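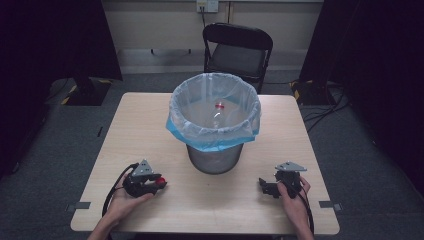

Two hand-held grippers and a lined bin at one of the Skevdale club's recording tables.

The robotics club at Skevdale College meets after classes in a carpeted room on the ground floor, and for most of this year its members have been working on rubbish. The project is called Candham, after the street the college is on. Its aim is to have a pair of robot arms do the small chores that come with a waste bin: put a bottle in, take a bottle out, pull the liner up, fold it over the rim, carry the bin from one side of a table to the other.

The arms themselves spend a good part of the week switched off. Before they can try a chore, the students have to do it many times over with grippers held in their own hands. The positions of the two grippers are recorded along with the video, and the recordings are used to train the program that will later run the arms. The club set itself a target of 1000 recordings for the bin chores by the end of the school year.

Students sign up for shifts of 40 minutes. One holds the grippers and the other sits at the laptop, starts and stops each recording, and writes down anything that went wrong. They trade places halfway. The notes are kept in an ordinary exercise book, and reading back through it gives a fair idea of how the year has gone. There are dropped bottles, a cable caught on a sleeve, a whole page in December that says only "left one not recording, do these again."

Most new members find the first shift awkward. The grippers are heavier at the front than they look, and people who can tie a garbage bag without thinking have to learn the job again with two flat fingers on each side. Wrists get sore. The club now has a rule that no one does more than one shift in an afternoon, and another that long sleeves are rolled up before picking anything up.

The bin was chosen because it is harder than it seems. Earlier in the year the club worked with wooden blocks, and the arms were stacking them well within a few weeks. Blocks keep their shape. A plastic liner doesn't, and it never sits the same way twice. It can be thin enough for light to pass through, which makes it difficult for a camera to judge where the plastic stops and the rim starts. Clear bottles cause the same kind of trouble. A coloured cap helps, and the students keep a jar of spare ones.

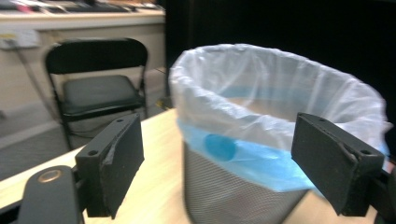
The wastebasket between the fingers of a gripper, with its white bag folded over the rim.

The hardest part of the job, members say, is being boring. A person doing the same chore again and again will start taking shortcuts or trying little improvements, and those end up in the recordings. The club's advice to beginners is to move slowly, come in from a comfortable angle and finish the motion even when it is clearly going badly. Bad attempts are marked in the book and sorted out later.

In April the team ran its first full test with the arms. Over 70 tries at picking up a bottle, they managed it a little more than half the time. The misses were mostly liner: a finger would catch the bag and drag it along with the bottle. Since then the students have been recording more attempts with the bag pushed well down, and more with it left puffed up.

The club has also had to learn some housekeeping. Batteries, cables and spare finger pads are checked out on a sheet by the door. Pads wear with use, and when the surface gets too smooth they are swapped.

Money comes from a small grant and from the bottle drive the club runs at the rink. Skevdale will take the project to the Lindqvist Cup, an open day and contest for school teams held in Plumness on May 25, 2024. Each team gets a table, two power outlets and a short turn in front of the judges. The Skevdale entry will try three chores in a row, ending with the fold over the rim, which the arms have so far done cleanly only 2 times.

Students who want to join next year can put their names on the list outside the science office. No experience with robots is needed, and shifts start the second week of term.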